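Granport opens a packing table for people who are bad at bags

For release: July

Granport, the gift and homeware shop on Jalmont Street, is to run free bag-folding sessions throughout July, having noticed that most of its customers close a paper bag by scrunching the top and hoping.

The sessions run for 11 minutes each, starting at 3pm, at the packing table at the back of the shop. Visitors will learn to fold the top flap of a kraft bag down in one go, press a crease that stays pressed and leave the handle standing up where a hand might find it. Scrunching will be tolerated for the first two attempts.

"We have been folding bags for years and had come to think of it as easy," said a spokesperson for Granport. "Then we let the public try. It was a long afternoon." 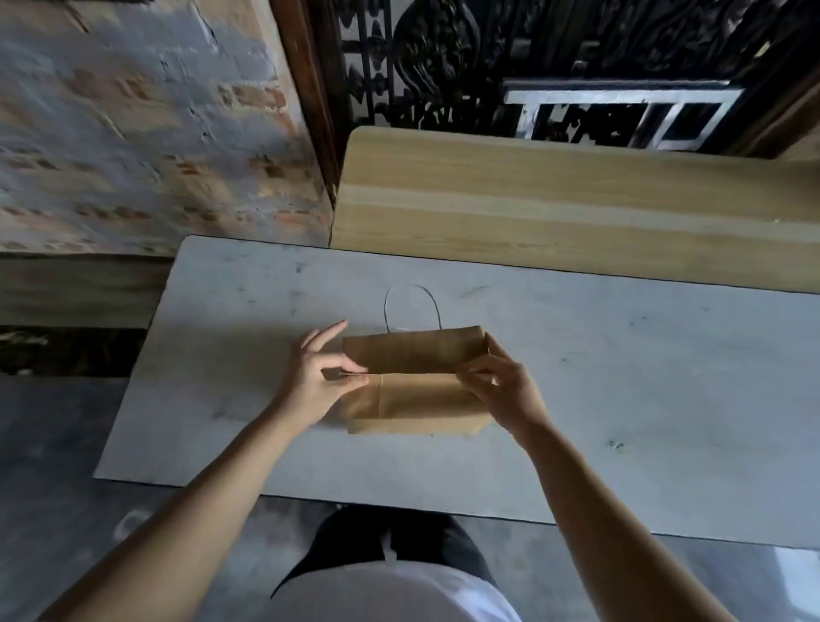
The fold itself is known in the shop as the Phetsri, after the stationer's where Granport's first packers picked it up. It needs two hands, a flat surface and no tape. Followers of the older Bistetti fold, which tucks the corners in first, are welcome to attend and will be asked to keep their views until the end.

Granport got through 1,720 small paper bags last winter, and up to 74 of those came back because the customer wanted "one that shuts". All of them shut. The shop has decided to take this as a training matter.

Bags are provided and may be taken home, folded or otherwise. Places are limited by the length of the table. There is no need to book, though anyone bringing their own bag should ring ahead so that it can be discussed.

Notes to editors

Granport sells gifts, candles, kitchen linen and a modest range of string. A session on ribbon is planned for the autumn, nerves permitting. Press visits can be arranged through the shop on any morning after 11.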